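Budgeting for a two-arm bench: what I'd put on the spreadsheet now
Speaker notes, Skestmont small labs meetup, afternoon slot

Slide 1. Title

Hi everybody. Wait for the door to close, the hallway is loud.

I run equipment planning for a small lab at Trornton. Small means I also order the paper towels. Last year we went from zero robot arms to a working two-arm bench, and I was the one holding the spreadsheet the whole way. So this is a money talk! If you came for learning policies, the room across the hall is much better for that and I won't be hurt.

Ask for hands: who has a quote sitting in their inbox right now? (Usually a good third of the room. Tell them to keep it open while I talk.)

Slide 2. What the first budget looked like

Put up the original. It has four lines. Arms, computer, table, "misc." I was so proud of that sheet, it fit on one page and the font was large.

Misc was 200 dollars. Let them laugh. Then tell them that the actual misc line, once I added up every receipt in October, came to 2943 dollars, and there wasn't a single fancy thing in it. Cables, clamps, bins, a second power strip, a better power strip, shipping on all of those, and a set of hex keys because ours had walked off.

The arms came in right on the quote. I want to be fair to the vendor about that. Every surprise we had was in stuff we bought ourselves, from ordinary stores, usually in a hurry, often with overnight shipping.

Slide 3. Start from the job

Before you ask for a quote, write down the job in one sentence a neighbor would understand. Ours was "pick small things up and sort them into baskets." That sentence saved us a lot of money. It told us we didn't need a long reach, we didn't need to lift anything heavy, and we did need two arms, since handing things across was part of what we wanted to study.

I had a beautiful brochure for a bigger arm from the Karaki line. I carried it in my bag for a month. Then I read our sentence again and put the brochure in the recycling (okay, in a drawer).

Don't rush this slide. People always want to jump ahead to prices, and this is the part where they can save the most.

Slide 4. The table is equipment

I had the table under furniture. Furniture at our place goes through a different approval and a different person, and takes forever. Put the table in the equipment request, with the arms, as one system. The mounting hardware goes in there too. If the arms can't be bolted down, you can't use them, and you'll have two very expensive boxes in the corner like we did.

Things I'd ask before buying a table:
How do the arms attach, and does the table come ready for it?
Can one person reach every part of the top without leaning over an arm?
Where do the cables go?
Will it fit through your door? Measure the door. Measure the elevator too.

We didn't measure the elevator. Tell the stairs story if there's time, skip it if we started late.

Slide 5. Leave space around it
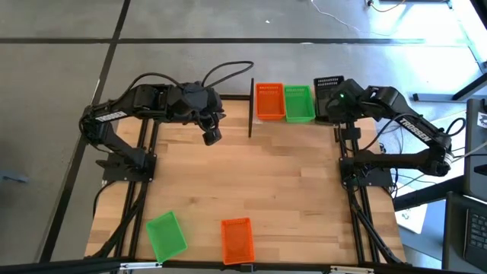 The floor plan we turned in had the bench drawn as a neat rectangle and nothing else. What you need to draw is the rectangle plus a person walking around it, plus a second person at a keyboard who doesn't want to be bumped. Tape it out on the floor first. Masking tape costs next to nothing and it's the best planning tool I own. Stand inside the tape and pretend to work for a few minutes. You'll feel silly, and you'll move the desk.

Think about cables at the same time. Every cable you own has to get from one place to another, and if there isn't a plan it'll pick the spot where people walk. Put cable covers and ties in the first order. They're cheap when you buy them calmly.

Also ask facilities early about outlets. I mean early early, before the purchase order. Getting one outlet added took longer than getting the arms delivered.

Slide 6. Baskets, bins and other glamorous purchases

I love this slide and I will not be cutting it.

If your robot is going to move objects, you have to buy objects. You have to buy the things they go into. Then you have to buy them again, because the store changes the shape, or the color you like is gone, and now your new runs don't match your old runs. I've stood in the home goods aisle holding a plastic basket and doing math on my phone.

So buy spares up front. Buy the same model, in the same colors, all in one trip, and put the extras in a closet with a label. Plain plastic baskets are fine. Different colors are worth having if you're sorting, it makes it so much easier to tell each other what went where. "The green one" is faster than "the second from the left, no, my left."

We gave this line 100 dollars in the second budget and it was plenty. In the first budget it was zero, and I paid for a bunch of it myself and then lost the receipt. Don't do that!

Slide 7. People time

Here's the one I'd underline if I had only five minutes.

Somebody has to set the bench up. Somebody has to reset the table between runs, which sounds like nothing until you try it for an afternoon. Somebody answers the question "is it supposed to make that noise?" None of that was in my sheet. I had the price of the machines down to the penny and the hours of my coworkers down as free.

What I do now is put a line in for setup time and a separate line for weekly care. I keep them in hours and not dollars, because our finance office and I disagree about what an hour costs and I'd like us to stay friends. Even as plain hours, it changes the conversation. A boss who sees the hours will ask who's doing it, and that's exactly the question you want asked before the boxes show up.

If someone asks how many hours: say it depends a lot on the job, and that I'll share our log after the talk. Don't get pulled into a number on stage. I did that at the last one and spent the whole coffee break defending it.

Slide 8. Spares and the boring shelf

Ask the vendor what breaks first. Ask it exactly like that. A good salesperson will tell you, and a nervous one will tell you something too.

Then ask how long the replacement takes to arrive. For us the waiting mattered far more than the price. A cheap part that takes 30 days to come is an expensive part, if your student is sitting there the whole time. So we keep a shelf now. Gripper pieces, cables, screws of the right size in a jar with the size written on it. We named the shelf Busa, I can't remember why, and now it shows up as Busa on official paperwork. Finance asked me if it was a contractor.

Check what your warranty says about you opening things up yourself. Read it before, with a screwdriver nowhere near you.

Slide 9. Renting, borrowing, buying used

People ask about this every time so I made it a slide.

Borrowing is great for finding out whether you want one at all. Ask for long enough to get through setup and still have time to use it. We borrowed a single arm from another department before we bought, and most of the loan went to finding a free table. Still worth it. I changed half my list afterward.

Used can be fine. Ask for the power supplies and cables to be listed by name in the sale. Ask whether the software still gets updates. Ask to see it move, on a call if you can't go in person.

Renting I don't have much to say about. We got one quote and it didn't make sense for how long we wanted the bench. Yours might. If someone in the room has rented, let them talk, I'd like to hear it too.

Slide 10. The sheet I use now

Show the new template. Don't read it out loud, just leave it up while people take pictures.

Talk over it: the arms are still the biggest line, sure. But there are lines now for the table and mounts, the computer and screen, power, cables and covers, things to pick up and things to put them in, spares, hours, and shipping as its own line so it stops hiding inside everything else. Misc is still there. I tried to get rid of misc and I couldn't do it.

One more thing on this slide. I split it into "needed on day one" and "needed by month three." My first request asked for everything at once, and when it got trimmed, the cuts landed on the small stuff, because small stuff looks optional to people who don't work at the bench. The table mounts got trimmed! With two columns you get to choose what waits.

Slide 11. Questions

Repeat each question into the mic, the back row can't hear.

If it's quiet, start with: "What's on your quote that you don't understand?" Somebody always has one.

Template link is on the last slide. The version with our real numbers has a tab called OLD DO NOT USE, please don't use it. Leave the clicker on the table for the next speaker.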